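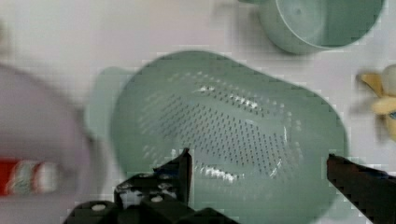 Pikham Colander, Large
Product code 1653
Kitchen Preparation > Draining and Rinsing

The Pikham range is supplied by Flakesell to schools, care homes and staff kitchens. It is intended for daily use in kitchens where pasta, pulses and washed salad are prepared in quantity.

Specification
Material: plastic
Colour: sage green
Finish: light sheen
Pack size: 6
Guarantee: 7 years

Use and care
Wash before first use. The colander may be washed by hand or on the top rack of a dishwasher. Starch left in the holes should be removed with a soft brush while the item is still wet. Metal scourers and bleach must not be used. Do not place on a hob or in an oven.

Ordering
Orders are accepted from account holders only. The minimum order is one pack. Goods held at the Figueiredo depot are sent within two working days; deliveries to Drarkness and the outlying islands may take longer — please contact the sales office before ordering for a fixed date. Orders of over 20 packs are quoted separately.

Returns
Unused items may be returned in their original packing within 7 days of delivery. Items marked with a kitchen's name or number cannot be accepted.

The matching mixing bowl will be added to the range in November.

Page last revised 8/18/19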